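Literaturprojekt Toltilholm – Zwischenbericht an die Förderstelle
Stand: 17. April 2026

Der Erzählband »Fetside« liegt seit dieser Woche als vollständige Rohfassung vor. Er umfasst elf Erzählungen auf 200 Normseiten, drei davon sind gegenüber dem Antrag neu hinzugekommen. Zwei ältere Texte habe ich gestrichen, weil sie sich mit der Titelgeschichte überschnitten.

Das Lektorat beim Verlag Ocampo hat mit den ersten 80 Seiten begonnen. Die Anmerkungen betreffen vor allem die Zeitebenen in »Gultari«, der längsten Erzählung. Der Mittelteil wird neu geschrieben und dabei um bis zu 40 Seiten kürzer.
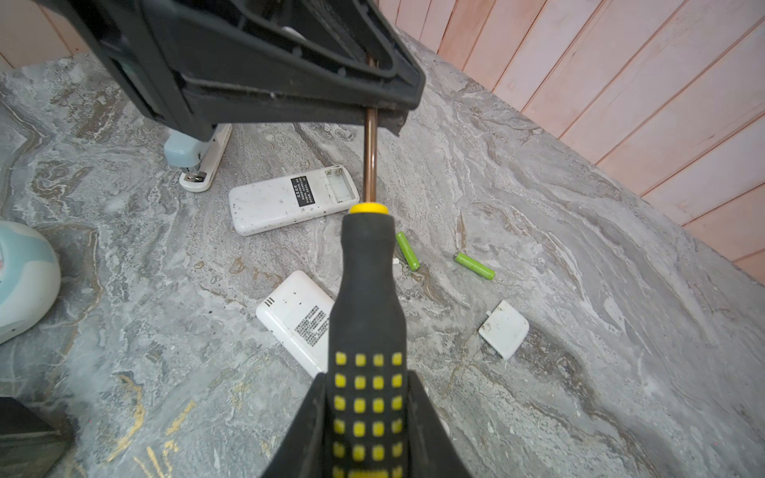
Schraubendreher im Greifer
Dahinter Fernbedienungen und Batterien

Von den bewilligten Mitteln sind bisher 3.447 Euro abgerufen. Der größte Posten war der Arbeitsaufenthalt in Toltilholm, dazu kamen Fahrtkosten und das Honorar für das Vorablektorat. Die Belege sind dem Bericht beigefügt. Eine Verschiebung zwischen den Posten ist derzeit nicht nötig.

Im Rückstand bin ich bei den Lesungen. Vereinbart waren vier, stattgefunden haben zwei – eine in der Stadtbücherei, eine im Gemeindesaal. Die dritte wurde vom Veranstalter abgesagt, für die vierte fehlt noch ein Raum. Beide Termine sollen nach der Sommerpause nachgeholt werden.

Bis zum Sommer stehen die Überarbeitung von »Gultari«, die Reihenfolge der Texte und der Klappentext an. Die Druckfassung soll im September an Ocampo gehen. Offen ist noch, ob das Förderlogo auf die Impressumseite oder auf die Rückseite des Umschlags gesetzt werden soll. Dazu bitte ich um eine kurze Rückmeldung.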